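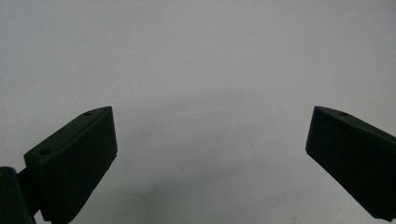 February, notebook 5, Clomuline limewash trials. The question this month is whether the Clomuline binder can go into a single-coat limewash without chalking, and whether the color stays even enough to skip the glaze. The Carhuamaca putty has been in the tub since the last batch and was stirred by hand before use. What I am after on the finished panels is a pale gray-white, smooth and matte, slightly mottled, a few tiny darker specks allowed, with no lap marks. Mottling of that order passes. Banding does not. The client's wording was "flat but alive," which I have translated into a gloss limit and left at that.

Batch A. Putty let down with tap water to the consistency of skim milk, binder added last at the rate on the sheet. Strained twice through the fine bag. The second pass caught very little, so one pass will do from now on. Applied with the wide block brush in crossed strokes, substrate dampened first with the garden sprayer. Goes on nearly transparent, as usual. Opacity starts to come up after twenty minutes.

Batch B. Same as A, no binder. Control.

Batch C. Same as A with binder doubled. Noticeably draggy under the brush. The bristles left ridges that did not level. I would not give this to a crew.

Rub test, black cotton cloth, 200 strokes per panel with the weighted block. B chalked heavily and the cloth was gray by the first check. A left a faint film. C left nothing I could see, but the ridges had burnished and show as shiny lines in raking light. That rules C out on appearance alone, whatever the rub result.

Reset the counter on the rub rig before starting. It was reading 2,298 from whoever used it last. Please zero it when you finish, or write the start number on the sheet. The felt on the block is getting thin at one corner and I have turned it end for end. New felt is on the order list.

Water: Salvador Fonseca asked whether the hardness at Gallside would change anything, given that the first real wall is going up there. I don't know. He is bringing back a drum of it and we will repeat A with that water and nothing else altered. My guess is a slight change in set and none in color, but the Plekau job taught me not to guess about color. On that one the two elevations were washed from the same tub on consecutive mornings and dried visibly different, and the only variable we ever found was how wet the wall was beforehand.

For that reason the pre-wetting needs a number. At present it is "until it stops drinking," which means something different to each person holding the sprayer. Weighed one bare panel dry, then sprayed to what I consider correct, then weighed again. Gain was 565 g. I will treat that as the target for this panel size and spray to the scale. It is clumsy on a bench and useless on a wall, so we still need a field equivalent. Salvador suggests timing how long a thrown splash takes to lose its shine. Worth trying.

Suction on the lime render panels is uneven at the edges, where the float compacts the surface. The wash dries paler there and the difference does not go away on the second day. Options are to mask off a border and ignore it, or to scour the edges before washing. I scoured two and left two. Results with the next entry.

Pigment: none in any of these. The gray comes from the sand in the putty and a trace of bone black that was in the tub before I got to it. If anyone knows how much was added, write it on the lid. I have put a half-cup sample in a sealed jar so that it can be matched if the tub runs out before the wall is done.

Housekeeping. Lids back on with a skin of water over the putty. Two tubs had dried at the rim and the crumbs end up in the wash as grit. The block brushes should be rinsed in clean water, then vinegar, then water again. Goggles for straining as well as for brushing.

Next: repeat A with Gallside water, panels sprayed to 565 g, same brush, same hand. Check shade at 4 p.m. against the north window. Then a second coat on half of each panel.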